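Have you ever swapped one big thing for lots of little things? Maybe you traded a whole pizza for six slices of different pizzas (good choice). Companies get sliced up too, and the slices are called **shares**. Once you know about shares, a lot of the business news suddenly makes sense!

## What is a share?

Let's make up a lemonade company and call it Bavska. At first it has one owner, Uthai Suksawat, who squeezes every lemon himself. Then Uthai decides to cut the ownership of Bavska into 200 equal pieces. Each piece is one share.

If you own one share, you own one two-hundredth of Bavska. You own a teeny bit of the lemon squeezer, a teeny bit of the jugs and a teeny bit of the secret recipe. You can't walk in and take home a jug handle, though! A share is a piece of the whole company, all mixed together.

## Why would Uthai sell any?

Mostly to get money for growing. Say Uthai wants a second stand down by the harbour, with a bright new colour of paint and a proper fridge. He could borrow the money from a bank, but then he has to pay it back, plus a bit extra called interest.

Or he could sell some shares. Suppose he sells 69 of them for $8 each. Grab a pencil and try it:

69 x 8 = 552

So Bavska gets $552, and it never has to be paid back. Hooray for the fridge! But Uthai has given something up as well. He used to own all 200 shares and now he owns 131. He still has more than half, so he is still the boss when it comes to a vote.

## Wait, people vote?

They do! People who own shares are called **shareholders**, and big companies hold a meeting for them every year. Usually each share counts as one vote. A person with six shares gets six votes, and a person with one share gets one. They might vote on who sits on the **board**, a small group that keeps an eye on how the company is run.

Shareholders might also get a **dividend**. If the lemonade sells really well and there's money left over, Bavska can share some of it out. With a dividend of $1 a share, somebody with six shares gets $6. Some years there's no dividend at all, maybe if the summer was rainy or the company wants to save up for a third stand.

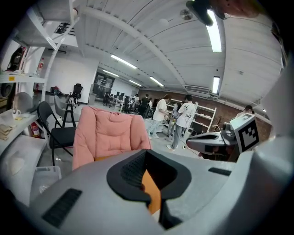

## Why do share prices go up and down?

A share is worth whatever somebody will pay for it - a lot like a hockey card. If people think Bavska is going to have a fantastic year, lots of them want to buy. The price climbs. If a giant hailstorm flattens the lemon trees, people may want to sell, and the price drops.

That means buying shares is a bit risky. You might pay $8 and find your share is worth $6 by October. You might also find it's worth more. Even grown-ups who study companies all day get it wrong sometimes!

## Where do people buy them?

Lots of shares are traded at a **stock exchange**, a kind of market for shares. Long ago, traders stood in a big noisy room and shouted and waved their hands. These days nearly all of it happens on computers, in less time than it takes to blink.

Plenty of smaller companies never join an exchange. Their shares might belong to a family, or to a few friends who started the business together.

## Your turn!

Invent a company of your own. Camenzind could make cheese kites, or Skimadico could rent out pet snails - anything you like. Then decide:

- How many shares will you cut it into?
- How many will you keep for yourself?
- What will you do with the money from the rest?

Draw a share certificate for your company, with its name in fancy letters and a space for the owner's signature.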